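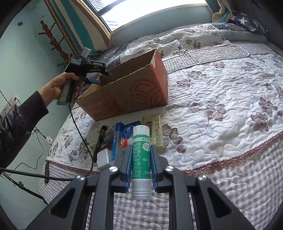 Lidel Bedding Fair Breaks Its Own Record, and Next Year Gets a Second Weekend

September 24, 2019

What a weekend for people who love a well-made bed! The Lidel Bedding Fair wrapped up on Sunday afternoon with 1,318 visitors through the doors of the old Mrema Mill, the biggest turnout since the fair moved there from the high school gym. There were 433 pieces on show, from crib quilts to king-size coverlets, and by Saturday lunchtime the line for the upstairs gallery ran all the way down the ramp and past the bike racks.

If you have never been, the fair started as a swap. People brought the quilts and bedspreads they no longer used, hung them over rope, and went home with somebody else's. The swap is still the heart of it and still fills the whole ground floor. Upstairs is the part that has grown up around it: the judged show, the repair tables, and a long row of old bedspreads lent by families from Lidel and the farms out toward the reservoir.

This year's theme was "Everyday Covers," and it was a great choice. The show quilts were as gorgeous as ever (the indigo wall by the stairs stopped a lot of people in their tracks), but the crowd really gathered around the ordinary stuff. Store-bought spreads from the seventies with the fringe half gone. A chenille one with a peacock on it. A plain white coverlet that had been turned, patched, and turned again until there was more patch than coverlet, and which took the visitors' ribbon by a mile.

"I put that one in the car at the last minute," said Njoroge Mugo, who brought it. "It was on my grandmother's bed and then on mine, and for a few years it was in the dog's corner. I was a little embarrassed by it. Then I came back from getting coffee and there were people taking notes."

Mugo's coverlet will stay at the mill through the end of the month, in the glass case by the ticket desk. He has asked for it back before the cold nights start.

The repair tables

The repair tables were the hit of the weekend for me. You signed up for a half-hour slot, sat down with your damaged bedspread, and somebody who knew what they were doing sat down next to you. You did the sewing yourself, which scared a few people off at first, but by Sunday morning every slot was taken and they had pulled two more tables out of storage.

Edges were the big subject. Most bedspreads wear out at the edge first, where they rub on the bed rail and where everyone grabs them to pull them straight. Aldo Pace, who has run the tables for as long as there have been tables, spent nearly all of Saturday on trim. His advice is to take the trim off completely if more than a hand's length has come loose, press the raw edge, and sew it back on in one go. Little spot repairs pull against each other on a curve, he says, and the corner starts to pucker.

He also had strong feelings about washing. Cool water, a big machine, nothing else in the drum, and no hanging a soaked quilt from a single line. "Two lines, or lay it over a hedge," he told one young couple, who wrote it down. "All that water weighs more than you think, and the stitches are holding it up."
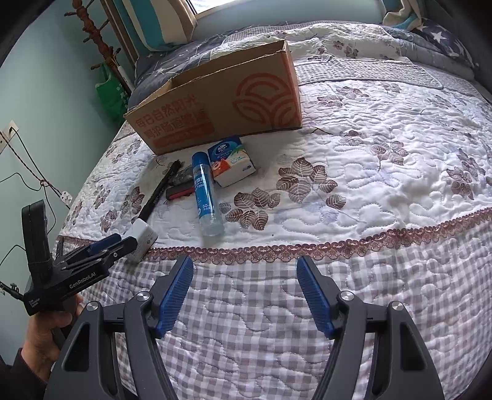 A quilted bedspread on a bed.

A few people asked him about leaf and flower prints, which fade faster than plain cloth does in a sunny room, or at least look like they do. Pace's answer was to turn the spread end for end every time you change the sheets. It will still fade, but it fades evenly, and you can live with that for a long time.

There was a good crowd for the sewing machine talk too, although the sound system in the east room cut out and half of it was delivered at a shout. The short version: use a walking foot if you have one, use a longer stitch than feels right, and change your needle. Then change it again.

Numano makes the move upstairs

The other big news was the arrival of Numano, the thread and batting shop on Canal Street, which took over the far end of the gallery for a two-day pop-up. They brought the wool batting that everyone drives to the city for, and they let people handle it, fold it, and sit on it. There was a basket of offcuts for kids, and I saw more than one adult with a hand in there as well. By closing time on Sunday they were down to a few rolls and a very happy-looking cash box.

Fetosa, the local choir, sang on the stairs both mornings. The acoustics in a room full of hanging quilts are terrible, as it happens - all that padding soaks up the sound - so they moved out to the landing, and from there it was wonderful. The lunch counter ran out of the squash soup on Saturday and made double on Sunday and ran out again.

Ribbons

Best in Show went to the indigo piece by the stairs, a log cabin pattern with blocks that get smaller and smaller toward the middle. First in hand quilting went to a green and cream wholecloth, and the judges said the stitches on it were so even that they turned it over to check for machine work. The junior ribbon was shared by two sisters who made one quilt between them and met in the center, with a slight disagreement where the rows joined. I loved it. Half the people I talked to picked it as their favorite.

The swap downstairs had no ribbons, as always, but it did have the moment of the weekend. A woman who had put in a yellow bedspread on Saturday came back on Sunday to visit it, found it still on the rope, and took it home again. She got a round of applause.

Next year

With this kind of turnout, the fair will run over two weekends next September. The first will be the swap and the repair tables, and the second will be the judged show with the gallery upstairs. Drop-off for lent pieces will get its own day as well, so the ramp won't be blocked with cars the way it was on Friday evening.

Anything left behind at the swap can be collected from the ticket desk until the end of the month. Please bring your tag stub. There is also one navy pillow sham, one pair of very good scissors, and a thermos waiting for their owners. The repair tables will carry on through the winter in the mill's east room, first Saturday of the month, mornings only. Slots are free, and you need to bring your own thread.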